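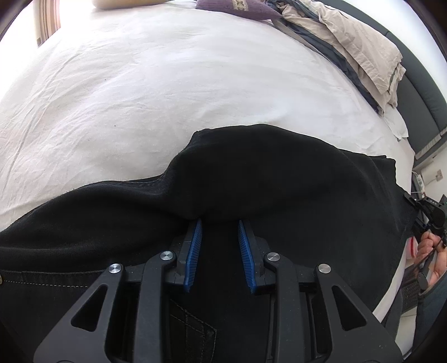 Black denim trousers on a white bed sheet, with many folds.

Why do trousers get folds and creases?

Do you have trousers like these? When you drop them on the bed, they do not lie flat. They make little hills and valleys. Let us learn why.

What is denim?

Denim is a strong cloth. Most denim is made from cotton, a plant with soft white hairs around its seeds. The hairs are twisted into thread, and the threads go over and under each other on a big machine called a loom. Because the threads sit very close together, denim is thick and a little stiff. A thin T-shirt falls down softly, but denim likes to stand up in a round fold.

What is a seam?

A seam is the line where two pieces of cloth are sewn together. A hem is different. There the edge of the cloth is turned over and stitched, so the threads cannot come out. In the picture you can find a line of pale stitches on the black cloth.

Where do creases come from?

When cloth is bent and something heavy presses on it for a long time, the threads stay in the new shape. We call this a crease. If you sleep on your clothes, you will see many!

Try it at home

1. Put your trousers on a bed or a table.
2. Lay one leg on top of the other.
3. Move your hands slowly from the waist to the feet, to push the hills away.
4. Fold the legs up to the waist, and then fold one more time.

Is your pile small enough to fit on a shelf? Trousers for grown-ups can be about 75 centimeters long on the inside of the leg, so for big ones ask a second person to hold the other end.

Words to remember: cotton, loom, seam, hem, crease.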